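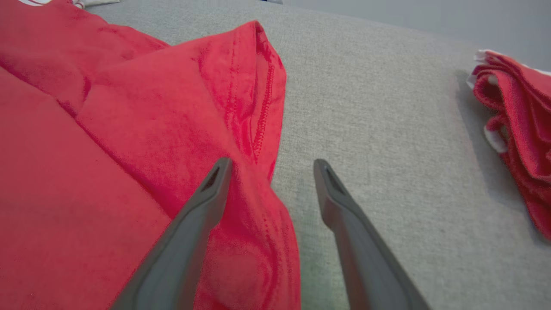
Print this page | E-mail this page

Unit 6 Handout: Reviewing a Service Offer
Case: Gestelora Fabric Handling Kit (supplier: Tusovitz)

The kit consists of a two-finger gripper, a wrist camera and a software license. It is offered for sorting and folding household textiles. Students should read the offer sheet before Monday.

Terms as quoted
Kit, one arm: $2,240
Annual support: $826
Trial period: up to 500 cycles

Points for review
1. The offer defines a cycle as one pick and one release. A missed grasp is also charged — see clause 4.
2. Soft goods have no fixed shape. State which fabrics the supplier must test, and on what surfaces.
3. Two items close in color may be hard for the camera to separate. Ask for results on such pairs.
4. Compare the support terms with those of Stostero, covered in Unit 5.

Written reviews are submitted in Saha Hall, Room 249.

Last updated: May
Shares: 3 | Comments: 0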